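Climside Adult Language Exchange
Minutes of the Spring General Meeting
Held Sun 1 March, upstairs room, Zapata Street branch library

In the chair: Apolinar Bermúdez
Minutes: Abelardo Arboleda

1. Opening

The chair opened the meeting at ten past two, once the door to the stairs had been unlocked and the people who had been knocking on it had been let in. He greeted everyone in Portuguese, which he is learning. Those who are also learning Portuguese answered him. The rest of us waited.

2. Minutes of the September meeting

Approved with one correction. Under item 6, "the German group has dissolved" should read "the German group has moved to Thursdays." The German group asked that its annoyance be recorded, and it is recorded.

3. Enrollment

We have 140 paid members across all tables, Spanish being the largest and Welsh the smallest. Welsh consists of two sisters and a man who had hoped for Spanish but likes the sisters. The chair called the numbers healthy. A member asked how many of the 140 had come to a session since the holidays. The chair said attendance was a separate matter, and it was made item 4.

4. Attendance

Poor. The usual pattern held: a full room in the first week of January, people standing at the back with new notebooks, and by the middle of February enough spare chairs to lie down on. The French table proposed a late fee. The Italian table, arriving during the discussion, opposed it.

After a long exchange it was agreed that beginners will be phoned after two missed sessions by someone from their own table. The call will be made in English. The Russian table had been making its calls in Russian, and several beginners took them for a wrong number.

5. Textbooks

The order from Dristalov came to 298 dollars, for the second edition of the grammar workbook. What came was the first edition, in which the answer key belongs to a different book. Some members on the intermediate table have been marking themselves against it since the fall and had become quite discouraged.

Dristalov has agreed to exchange the books if they are unmarked. They are thoroughly marked. Mr. Arboleda will write again, in a firmer tone.
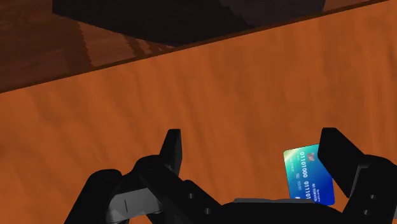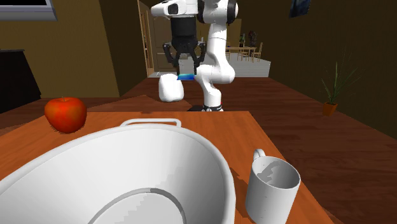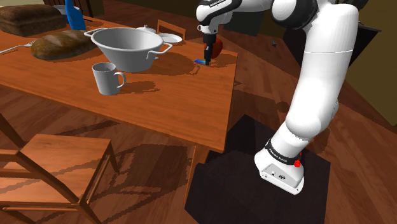
Abelardo Arboleda

6. The Firkier app

Members have had a free trial of Firkier on their phones, and opinions were invited. Opinions were given for thirty-five minutes.

In favor: it can be used on the bus, it doesn't sigh, and it will repeat a word as often as you like. One of the Spanish beginners has kept up a daily streak and can now say that the duchess has lost her umbrella. She has a cousin in Guadalajara and is waiting for the right moment.

Against: it accepts almost any noise as a correct answer. The chair tested this during the meeting by coughing at it and was told "Excellent!" The Polish table reported that it teaches the word for "walrus" before the word for "where." Two members find the reminders hurtful, particularly the one that arrives at nine at night and says only "We noticed."

Moved and seconded that Firkier be recommended for practice between sessions and not in place of them. Carried. A friendly amendment asking that phones be silenced during conversation hour was also carried, and was followed almost at once by a reminder from Firkier.

7. Conversation hour

The trouble with conversation hour is still that it turns into English by twenty past. The chair has tried a bell. The bell was felt to be aggressive and has been put in the cupboard.

Suggestions from the floor:
A jar, with a coin for each sentence of English. Opposed by the Italian table, who foresee ruin.
Topic cards. We have topic cards. They ask what one did over the weekend, and everyone now knows what everyone does over the weekend.
Pairing each beginner with somebody further along for the first half. Agreed, on trial until the summer break.
Cooking together in the target language. Referred to the library, which will say no on account of the carpet.

New topic cards will be written by each table for the table next to it. The French table asked whether these may be difficult. The chair said within reason.

8. Evening sessions

Members with jobs and small children asked again for a session starting after seven. The branch closes at eight, so the session would need to be short or somewhere else. The church hall is free on Tuesdays but has an echo, and the Mandarin table feels that tones are hard enough already. Mr. Bermúdez will ask at the high school and report back.

9. Money

The balance stands at 3784 dollars, which was received with surprise and then with a number of ideas. The chair asked that the ideas be put in writing. It was agreed to set aside enough for the exam fees of 5 members sitting the intermediate certificate this summer, to be paid back if they pass or if they don't turn up.

10. Any other business

The kettle has been fixed. The dictionary with the green cover is missing again, and whoever has it is asked to return it, in any language.

The man from the Welsh table asked whether there was now space in Spanish. There is. He said he would think about it.

11. Close

The meeting closed at five to four. The chair said goodbye in Portuguese, was corrected by a member of the Portuguese table, and said it again.

Actions
Bermúdez: high school rooms, key to the stair door
Arboleda: letter to Dristalov, calling list
All tables: topic cards, ten each, legible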